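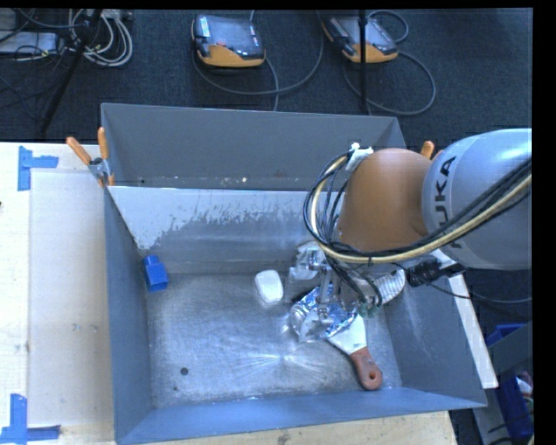

Metal Bins for Odds and Ends: Your Questions, My Answers

4 min read
12 comments | 80 shares

I've been writing about sorting out my house for a while now, and the post that gets me the most mail is the one about my big gray metal bin. So I've pulled the questions that keep coming back into one page. If yours isn't covered, leave it in the comments and I'll add it when I get a minute!

Why a metal bin and not a plastic tub?

Mostly because I kept cracking the plastic ones. I drop things in without looking (putty knives, mostly, and they land hard), and metal takes it. It's also easier to wipe out when something leaks. The downside is the noise. If you live with a light sleeper, put an old dish towel in the bottom after 9 p.m.

Do the sloping sides bother you?

They did at first. You lose floor space compared with straight walls, and boxy things won't sit flush against the side. But small stuff slides down to the middle where I can get at it, and I've come to like that a lot. Rocío Rivadeneyra wrote in to say she turns her taller things so the wide end is down and stands them along the edge, and I've been copying her ever since.

What goes in it?

Whatever hasn't found a home yet! A blue block, a putty knife with a reddish-brown handle, a crinkly silver and blue foil package, that kind of thing. I don't sort on the way in. The sorting happens when I empty it, and I try to do that before the floor of the bin disappears completely.

How often do you empty it?

Every couple of weeks, and I set a kitchen timer for 20 minutes. When it rings I stop, even if I'm halfway through. I used to give myself 90 and I'd end up reading old instruction leaflets on the floor.

Should scrapers and putty knives really be in there loose?

Fair question, and I've had a few stern emails about it. A putty knife isn't all that sharp, but I wouldn't toss in a scraper with a razor blade, ever. If yours has a hole in the end of the handle, hang it on a nail and be done with it. Mine are supposed to live on a nail too - they just take the scenic route.

Can I keep soap in a metal bin?

A dry bar, still new, sure. A used one leaves a film that's a pain to get off, and then everything else smells like lavender. I move soap out to the Plidby basket in the bathroom the same day if I can remember.

My bin is all scratched and there's a pale patch coming up on the metal. Is it ruined?

Nope. Scuffs and fine scratches are just what happens when you keep tools in something. For worn patches I'd go with warm water, a drop of dish soap and a soft cloth, then dry it well. Please don't go at it with steel wool. I did that to my old Merkero tray and it looked worse than when I started. Ehsan Mughal asked about painting over the worn part, and I haven't tried it, so if you have, tell me how it held up!

Will it mark my table?

It can, especially on pale wood. Lift it, don't drag it. I stuck felt pads under mine last September and had to replace two already - they collect crumbs like you wouldn't believe.

What do you do with foil packages that are already open?

Fold the top over twice and clip it, or they'll leak into every corner of the bin. If it's food, it goes to the kitchen right away, no exceptions in this house.

Do you use dividers?

I tried the Bivden ones. They're made for straight sides, so they tipped over in mine every time I reached for something. A couple of small cardboard boxes did the job better, and when they get grubby I throw them in the recycling and start over with new ones.

Share this: 80 shares
12 comments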